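Visit report: Drosteo window furnishing showroom and sewing floor
Notes from a December visit, prepared for the interiors group

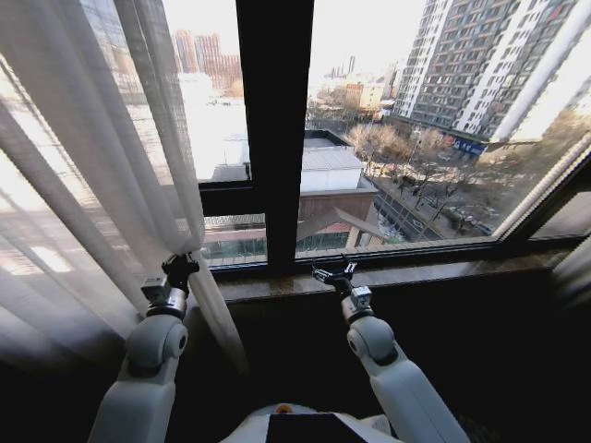

Purpose and route

Three of us went: Maribel Espinoza, Socorro Echeverri and me. We are replacing the window coverings on two upper floors and wanted to see sheers hung at full length before settling the fabric schedule. Drosteo keeps its display rooms upstairs and its cutting and sewing floor on the level below. Jayson Evangelista met us at 10 a.m. and took us through the display rooms first, while the daylight was good.

Sheers against black window frames

The first room has a wide window with black framing and a heavy central mullion, close to the condition in our own building. A white sheer hangs in long vertical folds on the left side and continues down past the sill. In bright daylight the single layer reads as milky. Where the folds overlap it goes to grey bands, and the building opposite is reduced to a faint outline with a blurred window grid. Privacy at night, with the room lit, is a separate matter and was not tested.

Drawing the fabric toward the center puts a diagonal tension line into the cloth. Evangelista said this is normal for a light sheer moved by the body of the fabric, and that a draw rod fixed to the leading carrier keeps the pull at track level. Espinoza asked for the rod to be priced as an option. Against a dark wall below the sill, any unevenness in the folds is easy to see, so we should specify a fixed pleat spacing.

Fabrics reviewed

Two sheers were put forward. Kumar is the plainer weave, with a dry hand and a slight stiffness that holds a fold. Taipe is softer and falls closer to the wall, but it had kept a crease from the sample book. Echeverri preferred Taipe for the meeting rooms. I would use Kumar throughout, so that replacement panels come from one stock item. Both are supplied in white; we did not ask about other colors.

Fullness was discussed at length. The display panels are made at double fullness. Going lower saves cloth but flattens the folds, and the overlap banding that cuts glare becomes irregular.

Sewing floor

Brenda Valdebenito runs the floor and showed us cutting, side hems and heading tape, in that order. Panels are hung for 14 hours before the bottom hem is marked. Hem allowance is 4 inches, turned double. Weighted cord is available for the bottom edge and is recommended over air outlets, of which we have several.

Finished panels go out on hangers in a covered rail, folded once over a padded bar. Valdebenito advises against boxing them.

Track

The Serent track is a ceiling-fixed aluminum section with nylon carriers. It was quiet in the hand. The longest single piece is 3,735 mm; anything wider needs a joint, and our east elevation will need one per bay. The joint should line up with a mullion.

Lead time and open points

Our order would be 84 panels. Drosteo could not confirm a delivery date before a site measure. Nayeli Cusi in their office will send the measuring form and the cleaning instructions for both fabrics.

Still open: draw rod price, flame retardancy certificates for Kumar and Taipe, and clearance between the track and the existing sprinkler heads on the upper floor. Echeverri has the loan samples at her desk.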